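# Why do plants lean towards the light?

If you leave a pot plant on a windowsill for a few weeks, something odd happens. The stems that used to point straight up start to point at the window. The leaves turn their flat sides to the glass. If you spin the pot around so the plant faces the room, it will slowly bend back again.

Plants don't have muscles, and they don't have eyes. So how do they know where the light is, and how do they move?

## What a plant needs light for

You get your energy from food. A plant makes its own. It takes in water through its roots and a gas called carbon dioxide through tiny holes in its leaves. Inside the leaf, a green substance called chlorophyll catches the energy in sunlight, and the plant uses that energy to turn the water and gas into sugar. This is called photosynthesis (say it like this: foe-toe-SIN-the-sis).

No light means no sugar. A plant kept in a dark cupboard will use up what it has stored, turn pale and finally die. That is why it is worth a plant's effort to find the brightest spot it can.

## How the bending works

The tip of a young shoot can sense light. It also makes a chemical called auxin (AWK-sin), which travels down the stem and tells the cells there to stretch.

When light comes from straight above, the auxin spreads out evenly and the stem grows straight. When light comes from one side, more of the auxin ends up on the shady side. The cells on the shady side get longer than the cells on the bright side. One side of the stem is now longer than the other, and the stem has to curve.

You can copy this with a strip of paper. Hold two strips together and slide one a little past the other, then tape the ends so they line up – the longer strip makes the pair bend. The bend always goes towards the shorter side. In a plant, the shorter side is the one facing the light.

The proper word for this is phototropism. "Photo" means light and "tropism" means turning.
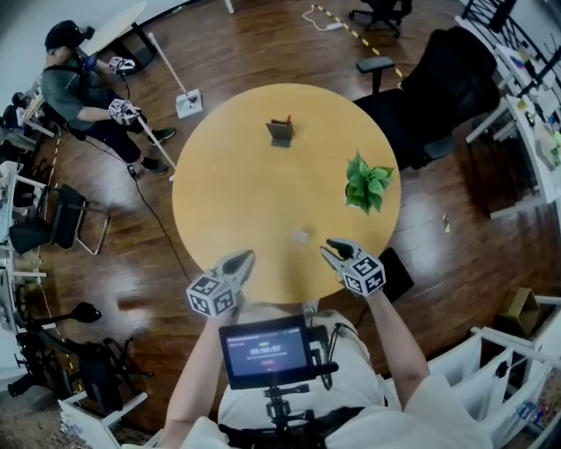
*A small potted plant with heart-shaped leaves.*

## Roots do the opposite

Roots don't need light, and many of them grow away from it. They also grow downwards, because they can feel the pull of gravity. Inside the root tip there are tiny heavy grains of starch. They sink to the bottom of the cells that hold them, a bit like sand in a jar, and this tells the root which way is down.

If you plant a bean upside down, it doesn't matter. The root will come out, make a turn and head down into the soil. The shoot will turn the other way and head up.

## Plants that follow the sun

Young sunflowers go one step further. In the morning they face east, where the sun comes up. During the day they swing slowly to the west, and overnight they swing back so they are ready for sunrise. Once the flower is fully grown, its stem stiffens and it mostly stays facing east.

## Try it yourself: the shoebox maze

You will need:

- a shoebox with a lid
- two pieces of cardboard
- sticky tape
- scissors
- a bean seedling in a small pot

What to do:

1. Ask an adult to help you cut a hole the size of a 20-cent coin in one short end of the box.
2. Stand the box up on its other short end, so the hole is at the top.
3. Tape the two pieces of cardboard inside like shelves. Each one should reach a bit more than halfway across. Put one on the left and the other, higher up, on the right.
4. Water the seedling and put it at the bottom of the box.
5. Put the lid on and place the box in a bright spot.
6. Open it every second day to check the soil. Add a little water if it feels dry, then close the lid again.

Draw the seedling each time you open the box. Write the date next to each drawing. Look at which way the tip is pointing and what colour the stem is. It may be paler than a bean grown in the open, as it is getting much less light.

## Words to know

**Auxin** – a chemical that makes the cells in a stem stretch.

**Chlorophyll** – the green substance in leaves that catches sunlight.

**Photosynthesis** – how a plant uses light to make sugar.

**Phototropism** – growing towards or away from light.

**Seedling** – a very young plant.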